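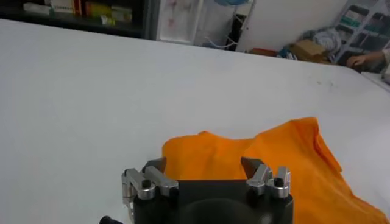 Before you plug anything in, sort out where the projector is going to live for the evening, as every other step in this section depends on it. I like to do this while the room is still empty of chairs and I can wander up and down the middle without climbing over anyone's coat. You want something level, sturdy and wide enough to take the Renda, the laptop and your notes side by side, with room to put a cup of tea a good long way from all three. A broad white tabletop like the one in the photo does nicely. The few faint grey smudges and specks on its surface don't matter a bit, though I'd give it a wipe anyway so that grit doesn't get drawn up into the fan.

4. Setting up for a film in the Tennant Room

I've written this for anyone putting on a Winddale film night with the Renda projector and the big Brona screen. If you're using the small pull-down screen upstairs, go back to the previous section. The order below is the order I do it in, and I've tried most of the other orders.

Putting up the Brona screen

1. Lay the Brona bag on the floor, parallel to the back wall, with the zip facing you. Check that nothing is left on the floor underneath, especially chair feet.

2. Take out the legs first and open them fully. There's a click on each one. If you only hear one click, go and push the other leg again.

3. Slot the top bar into the bottom bar while they're both still on the floor. The ends are marked with green tape, and green goes to green. (I put the tape on myself after a very long evening!)

4. Unroll the fabric face up and press the poppers on from the middle outwards. If you start at a corner you'll run out of stretch before you reach the far side and have to take the whole lot off again.

5. Stand the frame up with a second person on the other end. Walk it upright slowly and lock the legs.

Caution: please don't put the screen up alone. It's lighter than it looks and it catches the slightest draught from the double doors, and then it goes over backwards very gracefully on to the piano.

Caution: never touch the silver side. Fingerprints won't come off with a damp cloth, and a cleaning spray will leave a shiny patch that shows up in every night scene from now on. If there's dust, use the soft brush in the bag's side pocket.
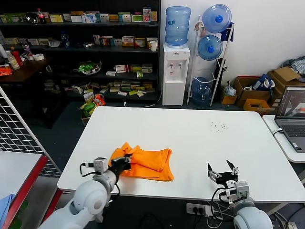 Once the screen is up, stand in what will be the back row and have a proper look. The bottom edge needs to be high enough to see over someone's head, and this matters even more if you're showing anything with subtitles. I sit down on an actual chair to check it, as standing up tells you very little. If the bottom edge is too low, undo the collars on both legs, lift to the next hole and do them up again, one side at a time.

Note: the crease near the left-hand side of the Brona is permanent. You'll see it on the blank white screen and then forget it the moment the titles start. Please don't iron it.

Connecting the Renda

6. Put the projector on the table with the lens pointing straight at the middle of the screen. Leave more than 600 mm clear behind it. The hot air comes out at the back, and if it's up against a wall or a curtain it'll switch itself off halfway through reel one, as it were.

7. Take off the lens cap and put it in the lid of the case. If it goes in a pocket it goes home with you.

8. Plug in the mains lead, then the HDMI lead from the laptop. Use the socket marked HDMI 2. The other one works, but the sound comes and goes and I've given up trying to find out why.

9. Press the power button once and wait. The light on top blinks amber for a while and then goes green. Pressing it again while it's amber tells it to shut down, so you have to sit through the cooling cycle and start over. I know it feels as if nothing is happening. Leave it be.

10. Open the menu, go to Information and write the lamp hours in the notebook with the title of the film. The last entry as I write is 1,119. If yours is lower than the one before it, somebody has reset the counter and I'd love to know about it.

Note: if you get a blue screen with the word Renda in the middle, the projector is fine and it just can't see the laptop. Push the HDMI lead in at both ends, then wake the laptop up. Almost every worried message I get on a film night is about a sleeping laptop.

Getting the picture square

11. Put up the test card. It's on the laptop desktop and it's the one called GRID, with a white border all the way round.

12. Slide the whole projector backwards or forwards until the border nearly fills the Brona. Move the projector before you touch the zoom ring, as you get a brighter picture that way.

13. Use the front foot to raise or lower the picture. If the border looks like a lampshade, wider at the top than at the bottom, use the keystone buttons a tap at a time until the sides run straight.

14. Focus on the small letters in the middle of the card, then walk up and check the corners. They'll be a touch softer than the centre. Split the difference and move on.
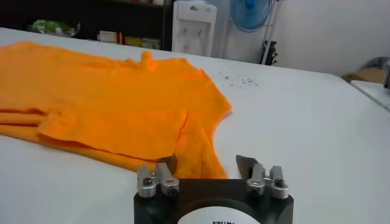 Fig. 3. Orange T-shirt on the white table, partly folded over.

15. Turn off the main lights and look at the card again. Then play a couple of minutes of the film itself, preferably a dark bit. Test cards are bright and cheerful and will tell you everything's lovely when your thriller is going to be a black rectangle with voices.

Note: the picture mode should say Cinema. If it says Dynamic, faces go the colour of marmalade. Change it under Picture, then Mode, and press Menu to come out. The Renda remembers the last mode used, so do check it after somebody's had it out for a slide show.

Sound

Do the sound after the picture, when the table has stopped moving about. The speakers go one on each side of the Brona, level with the front edge of the legs and turned in slightly towards the audience. Run both leads round the walls, never down the aisle, and tape them flat wherever a person might walk. Leave some slack at the projector end as well. If you look at the robot arms in the picture below this paragraph, the black cables loop and curl around the wrists, and a loose curve of that sort is what I'm after beside the table, so that a nudge to the laptop doesn't pull the plug out.

16. Turn the amplifier's volume right down, then switch it on.

17. Play the noisiest scene you can find and bring the volume up until it's comfortable in the front row. Then find some quiet talking and listen from the back.

18. Go up a little from there. A full room soaks up a surprising amount of sound, and coats are the worst for it, so what seems a bit loud in May will be about right in winter.

Caution: switch the amplifier on last and off first. If you do it the other way round you get a thump through both speakers that is bad for them and worse for anyone standing nearby. 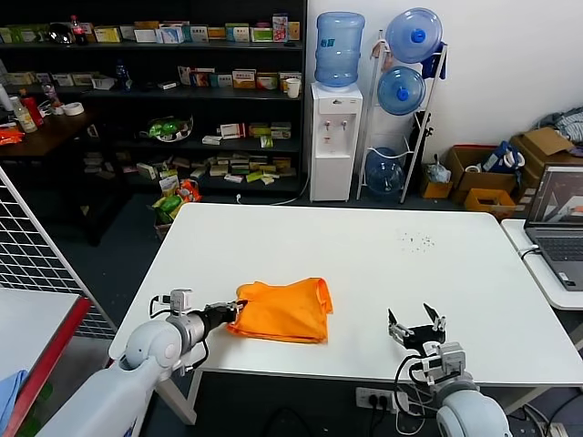

Subtitles deserve a check of their own, even when the film is in English, and I do mine before the doors open. Play a scene with two lines of text on screen at once and make sure the bottom line isn't falling off the fabric. Then tidy the table so that you can find the remote in the dark. I keep everything over to one side, much as the orange cloth in the photo is bunched up on the near left of the table, and that leaves the other side for the notebook and a small torch. Put the remote down in the same place every time. You'll be reaching for it blind when the titles finish.

When the film's over

19. Leave the Renda running until most people have gone. The light from a blank screen is kinder than the main lights coming on with a bang.

20. Turn off the amplifier, then press the projector's power button twice. The fan will carry on. Don't pull the mains lead out until it stops by itself.

21. Take the Brona down with the same helper. Roll the fabric with the silver side inwards and the brush back in its pocket.

22. Lens cap on, leads coiled, notebook in the lid. The key to the cupboard goes back on its hook by the kitchen door, and the cupboard is checked on a Wednesday, so anything you think is broken should have a note stuck to it by then.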